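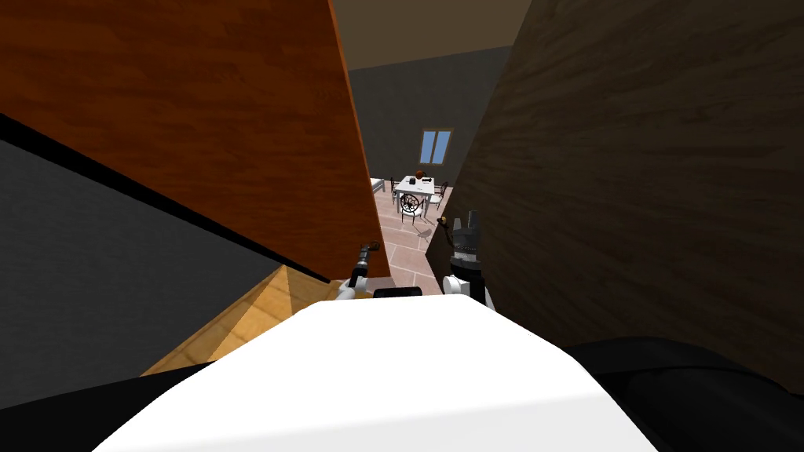

Nobody finishes the long ones anyway, one respondent wrote in the open comments box, so why should it matter who reads them? The remark sums up a view we met often among library staff, and the loan records do not settle it either way.

*Figure 2. Rendered interior: a white table with dark chairs, between two wooden panels.*

### 4.2 Does the narrator affect completion?

Publishers tend to claim that a good narrator keeps people listening to the end. Stolter repeats the claim in its trade guide and gives no source for it. We looked at 2000 audiobook loans from the Skornina library service, all of them non-fiction and all unabridged. Of these, 884 were played to the last chapter. The service's own satisfaction scores for narration were slightly higher for the finished titles, but the gap was small and shrank further once we allowed for running time.

We would be slow to read much into even that. Scores were given mostly by people who had finished, and someone who gives up in chapter two seldom comes back to rate the voice. A played chapter is also a weak measure. The Lemum app marks a chapter as heard if it reaches the end, whether or not anyone was listening, and a phone left running overnight can finish a whole book.

The one result that gave us pause concerns books read by their own authors. There were 77 such loans and 27 were finished, a lower share than in the full set. This sits badly with the usual advice that listeners prefer the author's voice. It may only mean that authors read their duller books themselves, or that December, when many gift titles are borrowed and dropped, weighs too heavily in a group this small. The Odukoya catalogue, which lists narrators more carefully, would allow a better test, though it holds no playback data.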